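About Us

Hi, I'm Jeanine Van Damme, and I run Jakenent, a small language school on the second floor of the old Hiline building in Nandavdale. We teach Dutch, French and Thai to grown-ups. If you found this page because you typed "evening French not scary" into a search box, you're in the right spot (a student told me that's how she got here, and I've been pleased about it ever since).

I grew up speaking Dutch with my father and French with pretty much everyone on my mother's side, and English came last, mostly from television. When I moved to Nandavdale I was working in freight billing and teaching a couple of coworkers at lunch. They brought friends. The friends brought a husband who wanted to order dinner in Ghent without pointing at the menu. By December I had 26 people on a list and no place to put them, so I signed a lease I could barely afford and bought a lot of folding chairs!

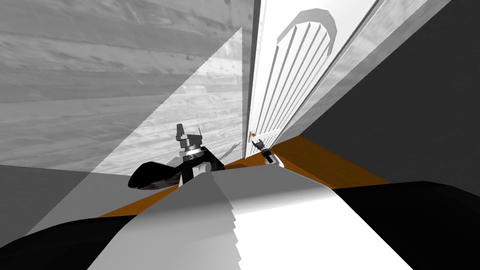 The Thai program came along later, and I can't take credit for it. It's called Ruangrit and it started as its own little Saturday-morning sort of club, with homemade workbooks and a lot of snacks. We joined up when their lease ran out, kept the name, and kept the workbooks too. They're still the best thing we hand out. The tone drills in chapter 7 make everybody laugh the first time through, me included - I took the beginner class twice and I still mix up my falling and rising tones when I'm tired.

How we teach is pretty simple. You talk from the first night. You'll get things wrong and so will the person next to you, and the teacher will fix the mistakes that matter and let the rest go until later. We do teach grammar, and some of us love it a little too much, but it shows up after you've already been using it for a week or two. Homework is short. If you don't do it, come anyway.
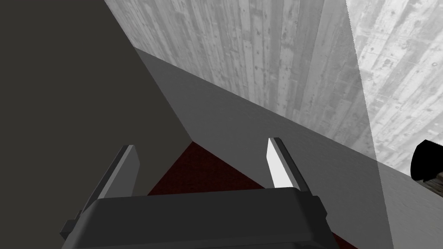
Gripper fingers open, with a dark red surface between them

Evening classes start at 6:30 and run ninety minutes with a break in the middle. The break is in the language you're learning, which sounds mean, but it's where people really get going. I've heard whole arguments about parking in very shaky French. We also run a reading group for anyone past the intermediate level. Right now they're working through a Flemish detective novel of 935 pages, and I'm told the killer still hasn't been introduced.
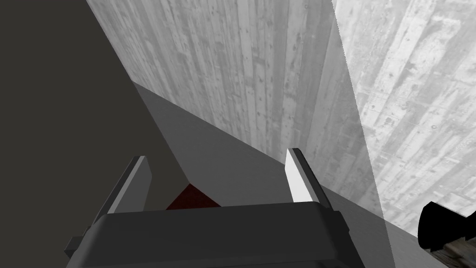

New students usually ask me which level to sign up for. Please don't worry about it too much! Come in for a chat, and we'll talk for ten minutes and figure it out together. If you land in the wrong group you can switch any time in the first 2 weeks and there's no fee and no form to fill out. Private lessons are available too, mostly in the mornings, and I teach most of the Dutch ones myself.

We're closed for the last part of December and we open up again in January with a fresh round of beginner classes. Those fill up first, so send a note early if you want one. You can write to us in any language we teach, or in English, or in some mix of the two. I answer the mail with my first coffee, so you'll probably hear from me before nine.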